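Notes from the Pralden Robotics Club: the washing line term

If you have walked past our door lately and wondered why a robotics club needs quite so many clothes pegs, then let me bring you up to date, because it has been a busy old term and I have been promising a proper write-up since October.

Regular readers will remember that last year's project was stacking cups, and that by the end of it most of us never wanted to see a paper cup again. So when we all sat down to choose something new, the one rule was that it had to be a job people do at home without thinking. Washing-up was suggested (too much water), and so was making a bed (too much bed). Hanging out small bits of laundry won by a comfortable margin, and it is going to be our entry for the Skavton Student Challenge in the spring, so we are rather committed to it now!

The task

The rules are short enough to fit on a postcard. Two arms, working together, have to take pieces of cloth and hang them from the sort of little clip hanger you would use for socks and flannels. A piece counts if it stays on its clip for 20 seconds after the gripper lets go. Anything that falls on the table can be picked up and tried again, but the clock keeps running all the while.

It sounds easy, doesn't it? I thought so too, until I had a go at working the arms myself and spent most of an evening chasing one red cloth about. Cloth is a slippery customer. A cup is the same shape every time you go to pick it up, whereas a flannel has folded itself into something new the moment you look away, and then there is the clip to think about, which is a small thing to aim for and swings if you so much as breathe on it.

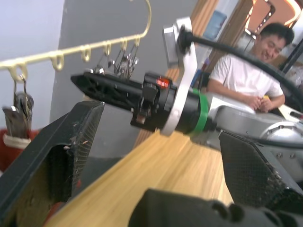 Getting the hangers right

We have tried more than one hanger this term, and they all have their own ways. There is a gold-coloured metal one with curly loops, which looks very smart and which the first-years are terribly fond of, and there are plastic ones as well. The Schmieder team (our teams are named after the old buildings on the hill, for anyone new) like the metal best. The Evitz team swear by plastic, and I have stopped trying to settle the argument.

What we do all agree on now is the rod. For the first few weeks any hanger we put up would slide along a bit further with every tug, so that the arms would come back for a second go and find the clip had wandered off. A bit of clear tape round the hook and the wooden rod sorted it out, and I only wish we had thought of it before half-term. With the hanger held in one spot we can practise the same reach over and over, and the students can see what they have changed from one try to the next.

The other lesson has been to leave the second arm something useful to do. In our early runs one arm did all the work and the other hovered politely nearby, a bit like me at a barbecue. Now the plan is for one to steady things while the other brings the cloth up, and the two swap over depending on which end of the row they are filling. 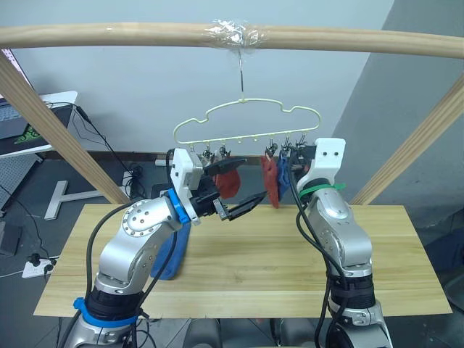 Where we have got to

The log book tells me we have now recorded 1,639 practice runs, which made me sit down for a minute when I added it all up. The teams would like to reach 3,000 before the challenge, and at the rate they get through an afternoon I wouldn't bet against them. Every run is saved with the pictures from the cameras on the arms as well as the overhead view, and it is well worth looking through the arm cameras if you get the chance. You get right in close among the clips and you start to understand how a grip goes wrong.

The best unbroken streak so far is 17 pieces hung without a drop. There was a good deal of shouting, and I apologise to the chess club next door, who were very gracious about it.

After the red and blue cloths we have moved on to trickier things, with odd shapes and thicker edges, and the going is slower again. The grippers need to take hold near the top if the piece is to reach the clip tidily, and finding the top of a crumpled thing is a puzzle in itself.

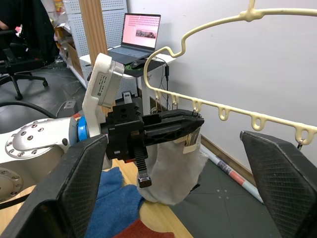
A light grey piece in the gripper, with the plastic hanger waiting.

Come and join in

We meet at half past four in the ground-floor workshop and go on until the building shuts. You don't need to have written a line of code, and there is always a turn to be had on the arms. We are also short of odd socks, small towels and baby clothes in plain colours, so if you are having a clear-out please do drop a bag off at the front desk with the club's name on it. Clean ones, if you would be so kind.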